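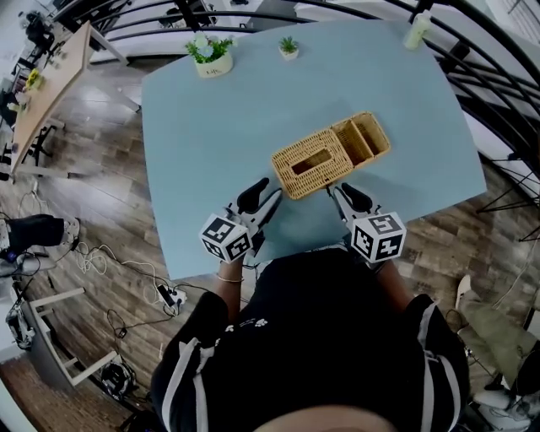
A pair of hand-held grippers over the blue table at Norkavano, marker cubes by the handles, jaws towards the tissue box organizer.

I'd pictured something grander. Lucía Arrieta looks after the hand-held grippers at Norkavano, upstairs in Olmedo, and when I rang in July to ask if I could watch her at it she said fine, but bring a jumper and don't lean on the railing.

The grippers work in pairs. You squeeze, the black jaws close, and the patterned cube by the handle tells the tracking where your hand has got to. Later on, a robot arm gets to learn from all that. So if a cube has shifted even a touch on its mount, everything recorded with it is off, and Lucía is the one who gets the grumpy message from Murnham.

She starts with the cubes. A wiggle, a squint along the edge, then a wipe with a dry cloth (never the wet sort, which left a shine on the old ones and cost them a whole morning). After that come the fingertip pads. She pinches a strip of paper in the jaws and tugs. If it slides out, the pad comes off and a new one goes on, and the old one goes in a jam jar that I was told not to touch.

Then you try them on something. Wicker is a good test, she reckons, as the weave catches on a worn pad and you feel it straight away in your fingers. I had a go! I was hopeless. The left one kept closing before I meant it to, and she took it off me, slackened the trigger screw by a hair and handed it back, and it was like a different tool.

A pad is meant to last 100 sessions. Lucía changes hers at 60, which she and Saturnino Soler, who does the ordering, have been arguing over since spring. He showed me the spreadsheet. She showed me the jam jar.

The last job is the dull one: open, close, open, close, 9 times each hand, while the software finds its zero. She does it looking out over the plants and chatting about her sister's wedding in Lerkham. Mine failed on the right hand and I had to start again.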